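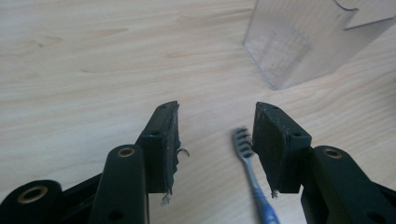
After a Break-In: Keeping Things Usable as Evidence at Home

Updated Friday, June 13, 2025

Most burglary cases that reach a courtroom depend partly on what the household did in the first day. The notes below cover the hours between the call to police and the officer's visit, and the longer period when items may be waiting for a hearing date. They are household practice and do not replace instructions from the officer or prosecutor assigned to the case.

Before anyone arrives

Leave the building if there is any chance the intruder is still inside. Call from outside or from a neighbor's house. Once police have cleared the rooms, pick one route in and out and keep everyone on it, pets included.

Do not close drawers, rehang doors or sweep glass. If rain is coming through a broken window, photograph the opening first, then cover it from the side the intruder did not use. Painter's tape and plastic sheeting are enough for one night. Keep the tape off the frame near pry marks.

Photographs

Take each damaged area three times: from the doorway, from arm's length, and close up with a ruler lying next to the mark. A 10-inch steel ruler is easier to read in a photo than a tape measure, which curls. Turn the flash off for shallow scratches and hold a flashlight low and to one side so the mark throws a shadow.

Copy the original files to a second drive the same day. Do not crop, brighten or rename them. Edited copies are fine for the insurance claim, provided the originals stay as they came off the phone.

Bagging small items

Handle an item only if it cannot stay where it is — a screwdriver left on a wet step, for instance. Wear clean gloves and touch edges or corners that a person would not normally grip.

Use paper for anything damp or possibly damp. Plain lunch bags work. Plastic holds moisture and encourages mold, and mold can ruin biological traces within days. Dry, hard items such as a broken latch can go in a zip bag or rigid box. Fold the top of a paper bag twice, tape across the fold, and sign so that the ink runs over both tape and paper.

One bag, one item. Write the label before the item goes in, as a pen pressed on a full bag can rub whatever is inside.

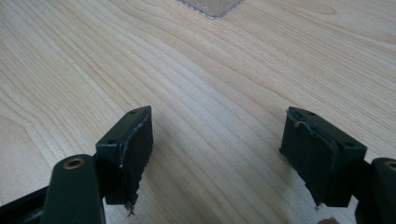

One reader in Biltgate objects to the advice on lunch bags: hers split at the bottom under the weight of a padlock, and she now puts the paper bag inside an open cardboard box. That is sound for anything heavier than a set of keys. The label then goes on both.

Labels and the log

A label needs the date, the time, the exact spot where the item was found, the name of the person who picked it up, and the police report number. Copy the number digit by digit from the officer's card. In our test batch of Volent freezer labels, 2642 was read back as 2647 by two people out of six after a month in a garage. Permanent marker on plain masking tape did better.

Keep a log in a bound notebook. Every time a bag is moved, write a line: when, from where, to where, by whom. Strike out errors with a single line and initial them. If an officer takes an item, ask for a property receipt and staple it to the page.

Storage

Hand items over if the department will take them. If it will not, use a closet shelf on an inside wall, at a relative humidity of roughly 50 percent or lower. Avoid attics, garages and the cabinet over the stove. A small lockable steel box (ours is a Mokum, bought used) will hold most of what a household ends up with. One person keeps the key.

Old locks

When the damaged lock is replaced, ask the locksmith for the complete old cylinder, screws and strike plate. Olaniyan Lock & Door returns parts on request, but has to be told before the job starts. Have the invoice state which door the parts came from.

Camera footage

Many doorbell systems overwrite after 30 days, and some sooner. Export the clip with an hour on either side of the event. Note how far the camera clock differs from the correct time, and leave the clock alone until the clip has been saved. We revised this paragraph in April after checking the export menus on our own two units.

Ask in writing before discarding anything. Charges may be filed months later, and an appeal can extend the wait well beyond the verdict.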